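Recruiting questions I get from parents and players

I coach defensive backs at a mid-sized public high school and I've been the guy who handles our recruiting stuff for a while now. The same questions land in my inbox every spring, so I finally typed up my answers. I'm Bijan Bagheri, and if yours isn't covered, email me or grab me after practice on Tuesday.

When should my kid start reaching out to colleges?

Sophomore year is a good time to start, and junior year is fine too. I've had kids sign somewhere after sending their first email the summer before senior year. Start with a short list of schools your kid would want to attend even if football went away, then look up which coach recruits our area. That's the person to write to, and the head coach can wait.

What should the email say?

Short! Name, grad year, position, height and weight, GPA, school, film link, my phone number. Then one or two sentences about why that school. Please let your kid write it. Coaches can smell a parent email from a mile away, and one of them forwarded me a beauty last year that used the phrase "our senior season." I won't say whose mom it was (she reads this page, hi).

How long should a highlight film be?

Three or four minutes, with the best plays in the first 30 seconds. I like 20 clips, tops. Put a little arrow or circle on your player before the snap and then leave it alone. No music with swearing in it, no slow motion on every tackle. If you play corner, I want to see you run with somebody and I want to see you come up and hit somebody, and I'd like both of those before your interception against the team that went winless.

Do we need to pay for a recruiting service?

I don't think so, and I've gone back and forth with people on this. Some families like having somebody else keep the spreadsheet, and if you've got the money and no time, okay. But everything they do, your kid can do with a free account and an hour on Sunday night. Ask me first, is all I'm saying.

Are camps worth it?

Some of them! A one-day camp on the campus of a school that's already talking to you is money well spent, and that's where most of our offers have come from. The giant ones are another story. I took three guys to the Brasura showcase two summers ago and there were 142 defensive backs signed up, and my best kid got four reps in one-on-ones. Four. We ate better than we played that day. The Stekell camp is smaller and they cap each position group, so that's the one I point people to if they're only doing one.

What should he pack for a camp?

Cleats, a backup pair of cleats, running shoes for the indoor stuff, two plain shirts, shorts, a mouthpiece, more water than you think, and a sandwich. Lay it all out the night before. I've driven back to Moltura for a forgotten mouthpiece once and I'm not doing it again.
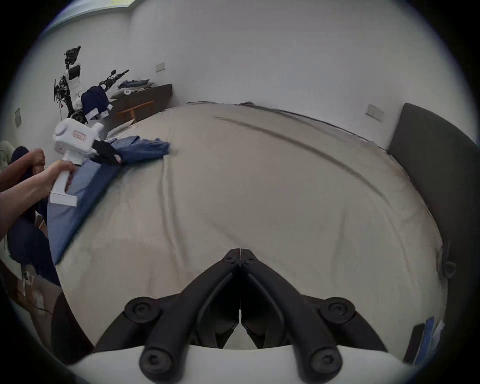 Leave the flashy gear at home, too. College coaches hand out a numbered shirt at check-in and that number is who you are until three in the afternoon, so write it down and text it to me. If a coach calls me that night about number 64, I'd like to know if he's one of mine.

What's the difference between an offer and a committable offer?

Ugh, this one. A school can tell a kid he's got an offer and mean "we like you, keep in touch." A committable offer means that if he says yes today, they take him today. Your kid is allowed to ask which one it is! Have him say, "Coach, if I wanted to commit right now, could I?" and then be quiet and listen. The pause tells you plenty.

Can he change his mind after he commits?

Yes. A verbal commitment isn't binding on either side until something gets signed. I ask my guys to treat it like it is, and to call the coach themselves if they're backing out. Ruiz-Ortega, our safety from a few seasons back, made that call from my office with his knees shaking, and the coach thanked him and wished him luck. He's still glad he did it.

How much do grades matter?

A whole lot. Please go see Iwona Sikora in the counseling office by September of junior year. She'll go through the core courses with you and spot the missing one while there's still time to take it. Some of the smaller colleges don't give athletic scholarships at all, so the transcript is where the money comes from.

Will you call a coach for my kid?

Always, for any kid who shows up and works. I'll tell them the truth about his speed, though, so don't put a 4.4 in that email unless I've timed it.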